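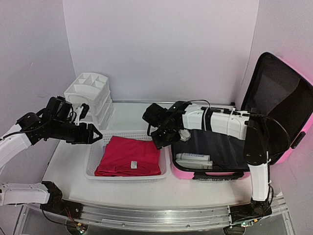

How does a robot learn to pack a suitcase?

A person performs the task first, steering the robot's arms by remote control, and the movements are recorded together with the camera views. A computer program is then trained on many such recordings until it can attempt the task on its own.

The Orkham Institute of Applied Robotics has completed the first phase of Dronetlow, a project on household packing and sorting with two-armed robots. Over the summer, operators recorded 2,526 demonstrations at the institute's teaching stations. The second phase begins in September.

Each demonstration is carried out by one operator, who holds a pair of small control arms. The robot's arms copy the operator's motions as they happen. Items such as folded shirts and tubes are placed among baskets, organizers and an open suitcase, and their starting positions are changed between recordings. A session lasts no longer than 78 minutes, after which the operator is relieved.

"Clothing is the difficult part," said Widad Sleiman, who leads the project. "A tube keeps its shape when it is picked up. A shirt does not, and the operator has to decide where to hold it. We want the recordings to contain those decisions, including the slow ones."

Recordings in which an item is dropped are kept and marked separately. According to the project's operations lead, Vsevolod Koval, the first attempts to train on flawless demonstrations alone produced a robot that stopped moving whenever a shirt slipped. Operators are now asked to correct a mistake within the same recording – picking the item up again and carrying on – when it can be done safely.

The second phase will add 200 hours of operator time and 4 further stations, two of them at the partner laboratory in Irnudham. Inês Morais will be responsible for training new operators at both locations. No earlier experience with robots is required, although applicants must complete a supervised introduction before their recordings are accepted.

The project will also compare remote control with direct guidance, in which the operator takes hold of the arm and moves it by hand. Direct guidance is easier to learn, but the operator's hands can block the cameras. Results of the comparison will be presented at the institute's winter meeting.

Inquiries about operator positions may be addressed to the Dronetlow project office in Orkham.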